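Projects > Clomurstead > laundry-corner > README.md

# Laundry corner, Clomurstead flat

Notes and lists for the laundry part of the Clomurstead flat. Kept in the same repository as the kitchen and hallway notes. Last edited February 21, 2021.

## What is in this folder

- `items.csv` – one row per household item in the laundry corner
- `routine.md` – the order we do things on a normal wash day
- `labels.txt` – care symbols and the wording used for them in the other files
- `old/` – the August version, kept for comparison

`items.csv` has 31 rows. The columns are `name`, `material`, `color`, `where_kept` and `note`. If a material was not known for certain, the field says `unknown`. Please do not fill it in from memory.

## Naming

A "basket" is a rigid container that can be carried by its handles. A "bag" is soft and will not stand up on its own. A "liner" is a bag that stays inside a basket. These three were mixed up in the August version, so any row copied from `old/` needs checking.

"Garment" covers anything worn. Towels and bedding are "linen" here, whatever they are made of.
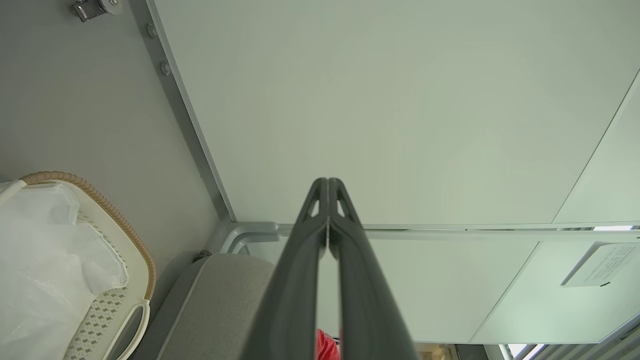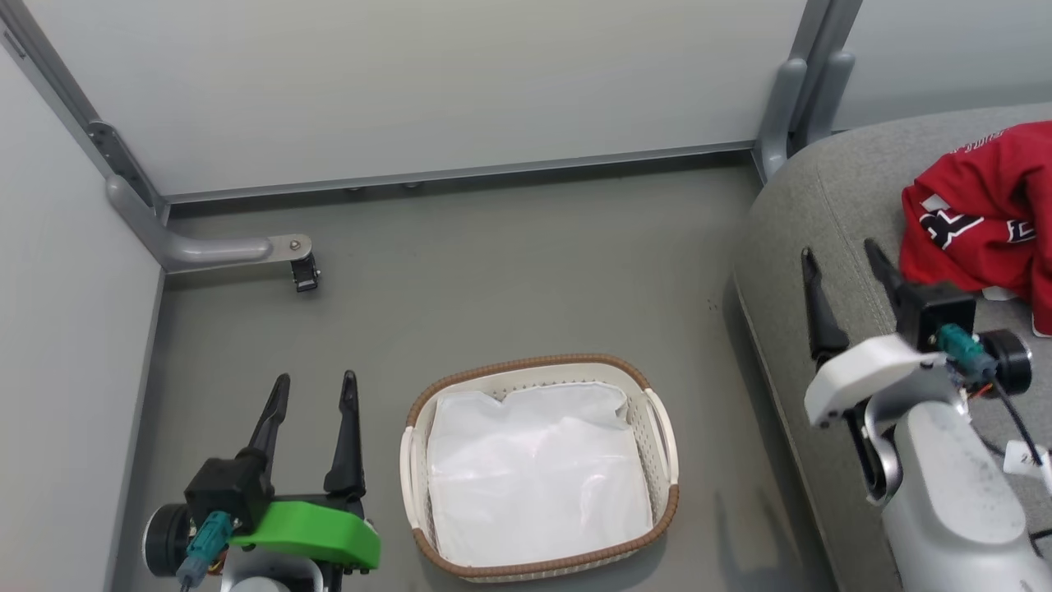

The basket gets its own section because most of the routine passes through it. Clothes go in during the week, the whole thing is carried to the machine, and it comes back to its usual place when the load is done. In `items.csv` it is entered as white plastic with a brown woven band on the rim, and the liner has a separate row. The liner's edge folds over unevenly near the top, so check that it sits over the rim all the way around before adding clothes. Use the two cutout handles on the short ends when carrying. Don't lift by the liner.

## Routine, short form

1. Empty pockets.
2. Sort into 4 piles: whites, darks, reds, linen.
3. Wash reds alone the first 3 times.
4. Put the dry load back in the basket and fold it on the sofa.
5. Put folded things away the same day.

The long form in `routine.md` adds drying times and what to do with wool. Otenero wrote the wool part. It has not been tested with anything heavier than a sweater.

## Known gaps

- Socks are a single row. They should be split by pair.
- 8 rows have no entry under `where_kept`.
- The care symbol for "dry flat" appears under two different wordings in `labels.txt`. Use the first one.
- There is nothing on stain removal yet.

## Changes

Small corrections can go straight into the files. For a new column, open a request first and name the rows it would apply to. Don't rename `items.csv`, as the kitchen notes point to it.

## Comments

**Nwachukwu:** Row 4 says the clothespins are kept in the basket. Ours are on a hook. Which one is meant?

**Otenero:** The hook. Row 4 came from the August list and I missed it. Fixed.

**Allow:** Could the liner row say how often it gets washed or replaced? I went through `routine.md` and didn't find it.

**Otenero:** It isn't in there. I'll add a line under step 5.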